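Mudus trial log - project report, intro to public health, section 4
Group: Yolandi Mthembu, Wilmer Paucar, Ruth Villanueva
Supervisor: G. Hawthorne
Handed in Tuesday, February 2, 2021

What we set out to do

Look at how a small drug trial keeps people in it once the novelty wears off. Not whether the drug works, we don't have the numbers for that and wouldn't be allowed to see them anyway. The trial is the Mudus study, run out of the Alvarado clinic. It tests a nasal spray called Zalireo against a plain saline spray in adults with seasonal colds. Double blind, so neither the nurses nor the people spraying know who has what.

Our question: why do people stop filling in their daily symptom diary, and when?

Background (short)

A trial that loses half its diaries has a problem even if everybody keeps taking the spray. If the people who drop out are mostly the ones who feel fine, the ones left look sicker than the group really was. Same thing the other way round. Gaétan covered this in the September lectures under missing data so we won't repeat it all. Main point is that the gaps are not random and you can't just fill them with an average.

Paper diaries also get filled in late. One person told Ruth she did her whole week on Sunday night in the parking lot before handing it in. Those entries look perfect on paper. They count as complete.

How we did it

Phone interviews, 9 people, all past the end of their diary period so we weren't going to mess with anything live. Melquiades Arriaga at the clinic passed our flyer on and people contacted us if they wanted to. We never saw the patient list. Calls were up to 7 minutes, Wilmer and Yolandi did them, Ruth typed up. No recordings, that was a condition of the ethics form. So quotes are from notes and may be off by a word or two.
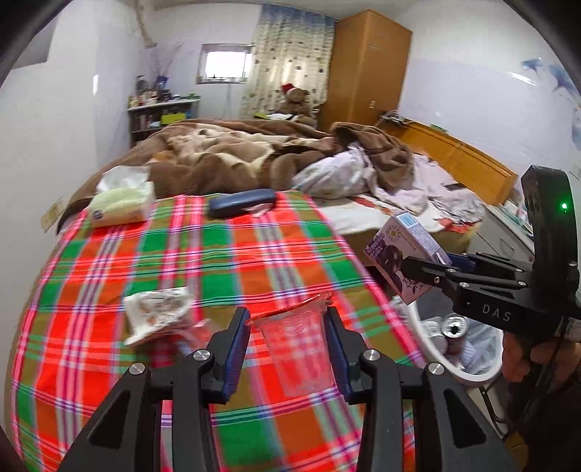 We asked the same questions in the same order. When did you usually do the diary, what made you skip it, did anyone remind you, would an app have been better. Then an open one at the end. The open one gave us the most, should have put it earlier. By then some people wanted to get off the phone.

Two of the calls we had to do twice, bad line the first time. Answers on the second go were shorter. We used the second set and kept the first in the notes.

What people said

Most skipped days came in the second week. Symptoms gone, nothing to write, so why write it. Several thought a blank page meant "no symptoms", but the trial treats a blank as missing. The instruction about this is on the back of the diary cover, in small print. Yolandi asked each person if they had read the back. Hardly any had.

Reminders: text messages got ignored after a few days. A call from the nurse did not get ignored. One man said he only kept going as he didn't want to let her down.

App or paper was split. Older people we talked to were fine with either, it was a younger one who said she'd hate another app. Not what we guessed in the proposal.

Also the scoring. Cough 0 to 4, and nobody was sure what a 2 was. One person's 2 was another person's "couldn't sleep". We checked the diary and only the top and bottom of the scale are described, the middle is left to you. 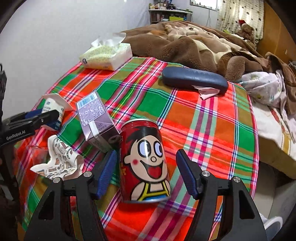 Comparison with Cokovau

We wanted a second trial to compare with and picked Cokovau, an older cold study at the same clinic which used a weekly form. Melquiades sent us the blank form and the protocol summary. The weekly form has a box for "no symptoms this week", you tick it and you're done. Mudus has no box like that. We think this is the biggest single difference, but we have no return rates for Cokovau so cant say if it helped.

Problems

Everyone who called us is a person who answers flyers. The real dropouts probably don't. Small group, one clinic, memory of things that happened weeks before. Also we changed the wording of question 3 after the first calls, it was confusing, so those answers are not quite comparable. Marked with a star in the table.

What we'd suggest

Add a "no symptoms today" box. Move the blank page instruction to the front. Describe every step of the cough scale, same for sore throat. If there's money for only one kind of reminder, make it the nurse call in week two.

Melquiades has a copy of the draft and said he'd pass the box idea on. No answer yet.

Who did what

Wilmer - calls, table, this write up mostly. Yolandi - calls, ethics form, Cokovau part. Ruth - notes, typing, checkng the diary against the protocol. Table and question list are in the appendix, blank diary page is attached seperately.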